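## 4. Running the Open Day Demo

This section covers the Flonow sorting demo as shown to visitors. It assumes you have finished section 3 and that the arm is powered, homed and in a decent mood.

**Before the doors open**

1. Set out the bins and the bricks on the table. Use the large chunky bricks. The small ones vanish into sleeves, handbags and, on one memorable occasion in October, a sandwich.
2. Lay the bricks any way up. Visitors enjoy the awkward ones, and so does the planner, up to a point.
3. Load the program `Dirnedel-9` from the Stosa panel. There is also a `Dirnedel-2`. Leave it alone.
4. Run one full cycle with the room empty.

> **Caution:** Keep visitors behind the floor tape whenever the arm is enabled. The tape is 900 mm from the table edge. Children measure this differently.

**During the demo**

5. Raise the gripper to the wait position, well clear of the bricks, and start talking.
6. Press **Start** once. Pressing it again queues a second cycle — it does not make the first one more impressive.
7. If a pick fails, let the arm retry. It gets two attempts, then parks itself and shows fault 19.
8. Clear fault 19 from the panel, turn the brick by hand with the arm disabled, and carry on as if this were part of the show.

> **Note:** A cycle takes roughly as long as it takes someone to ask whether the robot will steal their job. Ekua Owusu keeps a good answer on the card taped inside the panel door.

**Closing up**

9. Park the arm, disable it, and return the key to the hook in the Yakubu room.
10. Count the bricks back into their box. Report any shortfall before the next group arrives.
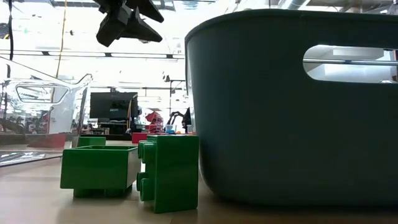
*Fig. 4: Gripper raised above the green bricks, clear and green bins to either side.*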